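用遥操作主手给机器人示教缝合打结:从开机到存盘的一整套做法

发布于2021年6月4日

去年十月我第一次坐到主手前面的时候,以为自己会打外科结,教机器人打外科结也就是把同样的动作做慢一点。一个下午下来,线断了好几根,组织垫被我扯出一道豁口,录下来的数据里能用的少得可怜。后来慢慢摸索,又得了不少人指点,总算有了一套自己觉得顺手的流程。最近陆续有新同学和外面的朋友来问,我每次都在聊天窗口里东一句西一句地回,回得自己也乱了,干脆坐下来把它从头到尾写一遍。

我写东西啰嗦,这一点先请大家包涵。赶时间的话,可以先看“打第一个结”和“什么样的示范该留”这两节,别的等碰到问题再翻回来也来得及。

先说说适合谁看

这篇是写给要坐在主手前面录示范的人看的。你可以完全不懂策略怎么训练,也可以没有临床背景,但最好徒手打过结,哪怕是在鞋带上练过。假如一次都没有打过,我劝你先停一停,找一根粗棉绳,在桌腿上用两把持针器练到闭着眼睛也知道下一步该绕哪边,再回来。手上没有这个底子,坐到主手前面脑子会不够用,你得同时想着结怎么打、手腕怎么转、脚踏踩没踩,三件事挤在一块儿,哪一件都做不好。

我们用的是一套双臂的系统,从动端和主手都是 Lodance 的,录制和回放用 Virance,练习用的组织垫和缝线从 Roteck 买。你手头的设备多半跟我们不一样,按钮的名字、菜单的位置都会有出入,不过大的道理是通的,照着意思去对就行。还有一句必须放在前头:这里讲的全部是在组织垫上做的台架练习和数据采集,跟给人做手术没有半点关系,请不要把任何一步往那个方向上搬。

开始之前要准备的东西

组织垫一块,最好是新的或者只用过一面的。缝线多备几根,长短先剪好,放在手够得着的地方。普通的直尺一把,镊子一把,剪线的小剪刀一把,擦镜头的软布一块。再准备一个本子,纸的那种,我试过在电脑上记,结果录着录着就忘了切窗口,回头一看什么都没写。

线的长度值得多说两句。我刚开始图省事,剪得很长,想着一根线可以多打几个结。可是线一长,尾巴就满台子跑,一会儿搭到器械轴上,一会儿钻到垫子底下,机器人的相机里到处都是线圈,人看着都晕,更别说拿去训练了。后来改短,又短过了头,绕到第二圈线就不够用,钳子只好贴着组织硬拽。现在的做法是从穿出点往外留出一段,绕完两圈以后还剩得下一截让另一只手夹住,再多的一律剪掉。你可以先用手试一遍,觉得从从容容的那个长度就对了。

垫子表面要不要弄湿,各家有各家的习惯。我们是弄湿的,湿的表面滑一些,线在上面拖动的感觉更接近我们想要的任务。代价是反光,灯一照,满眼都是细碎的亮点。解决的办法后面讲灯光的时候会说。只有一条,定下来以后就别改,一批数据里头一半干一半湿,后面清理起来非常头疼。

把垫子固定好

垫子要固定得死死的。我见过有人拿两条胶带一贴就开工,打第一个结没事,收紧第二个结的时候整块垫子跟着钳子走了,录下来的画面里切口自己在平移。用夹具也好,用带齿的底座也好,固定完了拿手指从几个方向推一推,推不动才算数。

切口的方向也要想好。我习惯让切口大致顺着我看出去的纵向摆,从远处往近处走,缝线横着过,两只手一左一右正好各管一头。切口横着摆也能做,只是手腕要多拧一个角度,新手很容易拧到关节的极限,然后莫名其妙地发现机械臂不跟手了。要是你已经碰到了这种情况,别使劲,松开离合,把主手摆回舒服的位置再接上。

下面铺的垫布选深色的、不反光的。组织垫的边缘和背景要一眼分得开,操作的人看着省力,往后做图像处理的人也会念你的好。

调相机和灯光

手腕上那只小相机是整个系统里最容易被忽略的东西。它跟着器械走,看到的永远是钳口附近那一小块地方,结打得好不好、线夹得准不准,全靠它交代。每次开工前把镜头擦一遍,擦完让器械慢慢转上一圈,看看各个角度下钳口是不是都清楚。有时候钳口清楚,往下的器械轴是虚的,这没有关系,我们要看的是尖端和线。反过来就不行了,轴清清楚楚,尖端糊成一团,那就得重新对焦。

灯光我折腾得最久。最早是一盏很亮的灯从正前方打下去,金属件上全是高光,湿的组织垫上一片白,深色的线一落到白的地方边缘就发虚。后来把灯调暗一档,稍微挪偏一点,再把自动曝光关掉,情况好了许多。自动曝光一定要关,这一句请你用笔圈起来。器械一进一出,画面忽明忽暗,人眼很快就适应了,看着觉得没什么,模型可不会替你适应。

调好以后,把钳口停在切口旁边,存一张静止的图,以后每天开工都拿出来对一对。亮的地方在哪里、暗的地方在哪里,跟头一天差得多了,就先调灯再干活。

主手和脚踏

坐姿听起来像是小事,但它直接写在数据里。椅子高度调到小臂能平放在扶手上,手肘别悬着。手肘悬空的人录出来的轨迹我一眼就认得出来,末端总带着一点细细的抖,越到后面抖得越厉害。人累了就会这样,怪不得谁。

运动缩放我们用的是比较保守的一档,主手走一大段,钳子走一小段。新手常常嫌慢,忍不住要把比例调回去。请先忍一忍,等你能连着打完一整根线不出岔子,再谈调比例的事。而且一批数据从头到尾只用一个比例,中途不许改,改了就另开一批,并且在本子上写清楚。

离合的脚踏,踩下去脱开,松开接上。我建议每次接上以前先停一口气,眼睛看着钳口,手放稳,再松脚。很多莫名其妙的抖动和跳变就发生在接上的那一瞬间,你的手还在动,它一接就跟着窜出去了。这口气花不了多少工夫,省下来的返工可就多了。

夹持力的问题也在这里说掉。主手上没有力反馈,或者力反馈很弱,你捏得再紧也感觉不到线在喊疼。线的表面被夹毛了,后面穿圈的时候就会挂住。练习的办法是找一根废线,两只钳子夹着来回倒手,倒上一阵子,拿下来用指甲顺着捋一遍,摸到毛刺就说明捏得太狠了。一直练到捋起来光滑为止。

开始录制

打开 Virance,新建一个会话,填好操作人、任务名、垫子编号、线的规格。操作人这一栏请老老实实填自己的名字,别共用一个账号。不同的人手法差得很远,有人喜欢从上面绕,有人喜欢从侧面绕,混在一起又分不开,后面的人会很难办。

然后检查几路数据是不是都在走:两只手腕相机、一只顶上的相机、左右主手的位姿、左右从动臂的关节角、钳口的开合、脚踏的状态。每一路旁边都有一个小灯,绿的才算数。我吃过一次大亏,脚踏那一路是灰的,没注意,录了一整天,所有脱开离合的时段全都标不出来,整天的东西只能压箱底。

时间戳也要对一对。做法很土:让钳子在所有相机都看得见的地方用力合一下,回放的时候看各路画面里合上的那一刻跟开合数据是不是对得齐。每次开机对一次,中间如果软件重启过就再对一次。

起始位置要统一。我们规定每一条示范开始的时候,两只钳子都张开,停在切口两侧,不碰线,不碰组织。稳住,等录制的提示音响过以后再动。结束的时候也一样,钳子张开退回两侧,稳住,再停止。一头一尾都干净,后面切段就很省事。

打第一个结

好了,终于要动手了。下面从线已经穿过切口两侧开始讲,进针出针是另外一个任务,以后单独写。

第一步,看线。别急着夹,先看一看长的那一头从哪里来、短的那一头往哪里倒,有没有压在器械下面。线要是拧着,先把它理顺。这一步可以不录,理好了再开始。

第二步,左边的钳子夹住长的一头,夹的位置离出针点别太远,留出来的一段刚好够绕。夹住以后轻轻往上提,让线离开组织表面。提起来就好,不要绷紧。

第三步,右边的钳子移到线的旁边,钳口合着,停稳。左边的钳子带着线绕着右边钳子的尖端走一圈,再走一圈。绕的时候动的是左手,右手尽量不动,这样两边的分工清清楚楚,模型学起来也容易。绕完两圈,看一眼线圈是不是松松地套在钳子上。勒得太紧,待会儿退不下来。

第四步,右边的钳子带着线圈往前伸,张开,去夹短的那一头。我自己觉得整个任务里数这里最难。往前伸的时候线圈容易滑掉,张开的时候线圈又容易被撑住。诀窍在于张口小一点,够夹住线就行了,另外动作要慢,慢到你自己都觉得有点傻的程度。短头如果贴在组织上夹不起来,就换一个角度,让一片钳口从线的下面滑进去,千万别拿尖端去戳组织。

第五步,夹住短头以后往回撤,同时左手往相反的方向走,让线圈从钳子上滑下来,落到切口上面。两只手一起走,速度差不多,结就会正正地落在切口上。哪只手走得快,结就往哪边偏。

第六步,收紧。眼睛盯着切口的两边,看着它们靠拢,刚好碰到就停。停下来,别再加一把劲。初学的人最爱在这个时候加一把劲,切口两边的组织鼓起来,看着好像很牢靠,其实已经过了。

第七步,反方向再来一个单圈,步骤跟前面一样,只是左右手的角色换过来。收紧,松开两边的钳子,退回去。

到这里先别急着高兴,把钳子停住,从手腕相机里好好看一看结果。 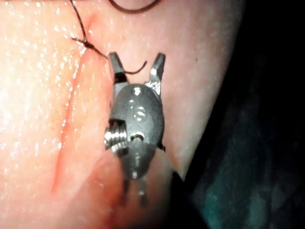

右侧器械的两片钳口已张开,线结落在切口上端,结以下的切口还敞着;线的一小段游离端弯在左侧钳口旁。

看这种画面,我习惯先看结有没有坐在切口正上方。结坐偏了一点不要紧,但要是整个滑到旁边的组织上,说明收紧的时候两只手不平衡,这一条就要打个问号。接着看结那里的切口是不是拢上了。往下还没有缝到的地方敞着是正常的,那是后面几针的活儿,别拿它来评判这一个结。

再看钳口。两片分得很开,中间的空隙里能看见组织的表面,这样的画面对判断开合状态很有用。弯在钳口边上的那一小段线也值得留意:单看一张静止的图,很难说钳子是刚放开它还是正要去夹它。人要分辨,只能往前往后翻几帧,模型也一样。所以我一直跟大家讲,放线和夹线这两个动作,前后都要留一点停顿,开合数据也一定要录全。你在这里抢了那么一下,后头标注的人就要对着屏幕猜半天。

还有线尾。短短的线头往旁边支着,有一点散,这是可以接受的,别为了好看再伸钳子去拨。每一次多余的拨弄都会被当成任务的一部分学进去,到时候机器人打完结还要在旁边掏两下,你问它为什么,它是跟你学的。

接着打下去

第一个结顺利的话,后面就沿着切口一个一个往下走。间距用尺子事先在旁边量好,心里有个数就可以,不要在组织垫上画记号。我们画过,墨水点一旦进了画面,训练出来的策略就老老实实地去找墨水点,换一块没画过的垫子它就不知道该去哪儿了。这件事我到现在想起来还觉得又好气又好笑。

每打完一个结就存一条,不要一口气录完整根切口再回来切。一条短的示范坏了,丢掉也不心疼。一条长的示范里坏了一处,留也不是,丢也不是。

连续打的时候要注意从动臂的位置。随着切口往近处走,器械的姿态会一点一点变得别扭,等你觉出别扭的时候,往往已经离关节极限很近了。我的习惯是每隔几个结就踩下离合,把主手归到中间,看一看从动臂的关节读数,哪一个快到头了,就停下来挪垫子,挪完重新固定,重新推一推。

出了错怎么办

线掉了、圈散了、夹空了,这些事每天都有,不用慌。关键是分清楚哪些错误可以留在数据里,哪些要停下来重来。

夹空了一次,自己看见了,重新对准再夹上,这种请留下来。机器人将来自己做的时候也会夹空,它得见过人是怎么补救的。我们早期把所有带失误的示范都删了,只留最漂亮的,结果训练出来的策略平时像模像样,一旦夹空就愣在那里,对着空气收线,非常认真地把一个不存在的结收得很紧。Nigel Hollis 看完那段回放,隔天就写邮件来,让我们把删掉的都找回来。好在备份还在。

绕圈绕到一半散了,如果能接着绕回去,留下。如果需要把线整个放掉、重新理顺再开始,那就停止录制,理好线,另开一条。

碰到下面这些情况就一定要停:钳子戳进了组织;线断了;两只器械撞在一起;从动臂报了力矩超限;你自己打了个喷嚏。最后一条我是认真的,喷嚏的轨迹非常有特点,我们库里就有一条,谁看了都要笑,但它不该待在训练集里。

停下来以后在本子上记一笔,写明是哪一条、出了什么事、有没有换线或者换垫子。写得潦草也没有关系,自己认得出来就成。

什么样的示范该留

每天收工以前,把当天录的从头过一遍,用加速播放,看得很快。这件事别拖到第二天,隔了一夜,本子上的“右手怪怪的”究竟是怎么个怪法,你是绝对想不起来的。

我看的时候心里装着这么几个问题。开头和结尾,两只钳子是不是张开着停在规定的位置。绕圈的时候,线是不是始终在手腕相机里看得见。夹短头的那一下,有没有碰到组织。收紧以后,切口两边是刚好靠拢,还是鼓了起来。整条示范里有没有长时间的发呆,比如我去接了个电话忘了停录。

发呆的时段可以剪掉,前提是剪掉以后前后的位姿接得上。接不上就整条放弃,别去做什么插值,插出来的那一段是谁都没有做过的动作。

打分我们用得很简单,留、丢、存疑三档。存疑的放在一起,每周找另外一个人来看。自己看自己的示范总是心软,尤其是花了很大力气才打成的那几条,越看越觉得可爱。换一个人来看,三两下就丢掉了,心疼归心疼,多半他是对的。

攒到多少才够,这是问得最多的问题。我只能讲我们自己的经历:单个结这个任务,第一版用了478条示范,能打成,但换一盏灯就不行了。后来攒到2000条,里面掺进去不同批次的垫子、不同的切口走向、三位操作人,才像点样子。中间有一段时间我埋头加数量,一天录到晚,成绩纹丝不动,换了两种垫子以后反倒一下子上去了。你要是也卡在哪里不动,不妨先看看数据是不是都长得太像。

回放检查

留下来的示范里,我会抽几条在机器上真的回放一遍,让从动臂照着录下来的轨迹自己走。先把组织垫撤掉,空走。看有没有跳变,有没有哪一段快得吓人。空走没有问题,再放上一块旧垫子和一根废线,速度放到一半,手搭在急停旁边。

回放打不成结是很正常的,线是软的,每次摆的样子都不同,照搬轨迹当然会错过去。我们回放只为了确认记录下来的动作跟当时做的动作是一回事。有一次我们发现回放的时候左手总比画面慢半拍,查下来是软件更新以后左臂那一路的缓冲改了默认值。要是没有这一步,那一批就稀里糊涂地送去训练了。

回放的时候请身边有一个人陪着。一个人看机械臂,一个人看屏幕,谁觉得不对谁就喊停,喊错了也不许埋怨。

关于休息

说到这儿我得像个长辈一样唠叨两句。一次坐下来别超过75分钟,到点就起来,喝口水,看看窗外,把手腕转一转。我把自己的示范按时间排过,后面那些条,路径明显变长,犹豫变多,夹空的次数也往上走。人是觉不出来的,当时还觉得自己越打越顺呢!

眼睛尤其要当心。手腕相机的画面离得近,亮点又多,盯久了会发酸。我现在随身带着眼药水,同事笑话我,后来他们也一人一瓶。

两个人轮着来最好,一个打,一个在旁边记本子、理线、换垫子,一个时段过后对调。打的人不用分心,记的人也能学到不少,我有好几个小窍门就是在旁边记本子的时候偷看来的。

收拾和保养

器械用完要擦。湿的组织垫会在钳口里留下一层薄薄的东西,干了以后发黏,第二天钳口张合就会涩。用软布蘸清水擦,钳口张开擦内面,再合上擦外面。腕部有开口的地方,能看见里面传动件的,只轻轻擦外表,别把布往里塞,更别拿棉签去掏,纤维缠进去会很麻烦。我缠过一次,送回去修,等了好些日子。

擦完让它空载张合几下,听一听声音。好的时候几乎没有声音,有涩涩的摩擦声就记下来,告诉管设备的人。

组织垫用完翻过来看看背面,固定的地方有没有撕裂。切口打过一轮结、拆过线的,我们一般不再用来录正式的数据,线孔留在那里,跟新的不一样。但是拿来练手、拿来回放都很好,别扔。

拆下来的线集中放进一个小盒子。千万不要留在台面上,一小段深色的线落在深色的垫布上,谁也看不见,第二天它就会出现在你某一条示范的角落里。

常被问到的几件事

有人问,能不能用手直接扳着从动臂去示教,不用主手。我们隔壁 Sedgwick 楼的小组做过,粗定位的动作这么教很好,又快又直观,把钳子送到切口旁边、摆一个合适的姿态,都可以。可是打结的时候两只手要同时动,还要管开合,人站在那里扳着两根细细的器械,手又会挡住相机,实在施展不开。所以我的建议是接近段可以用手扳,从夹线开始就坐回主手前面。两种方式录的要分开放,标签写明白。

有人问,左撇子怎么办。照自己的习惯打就行,标签里注明惯用手。不要勉强改成右手绕,别扭的动作录下来也是别扭的。倒是有一位左撇子同学加入以后,我们的策略对镜像摆放的切口一下子适应了很多,大家都挺高兴。

有人问,画面里的反光亮点要不要后期去掉。我的意见是别去。去得再好也会伤到线的边缘,况且实际用的时候反光照样在那里。把灯调合适、曝光锁死,剩下的就随它。

还有人问,手腕相机看不见整条切口,会不会不够。单靠它确实不够,往哪里去、下一针落在哪里,要靠顶上那只相机。可是到了夹线的那一刻,顶上那只相机常常被器械自己挡得严严实实,手腕相机就变得特别要紧。两种都录着,训练的时候要用哪一路再商量。

也有朋友关心自己手抖,是不是就不适合做这个。缩放会帮你吃掉一大半,扶手再帮你吃掉一些,剩下的那一点点并不碍事。我们这儿最稳的一位操作人,端咖啡的时候杯子是响的。

最后说说文件怎么放。一天一个文件夹,里面按条存,原始数据只读,剪过的另存,绝对不在原始文件上动刀。本子每周拍照,跟数据放在一起。我那本已经写到最后几页了,封面沾了水,皱得不成样子,不过每一条都还查得到。

进针和出针那一篇我已经开了个头,弯针怎么夹、从哪个角度进去,要讲的比打结还多,得等我把手上这批垫子用完再接着写。有什么问题先留言,我看见了就回,回得慢请多担待。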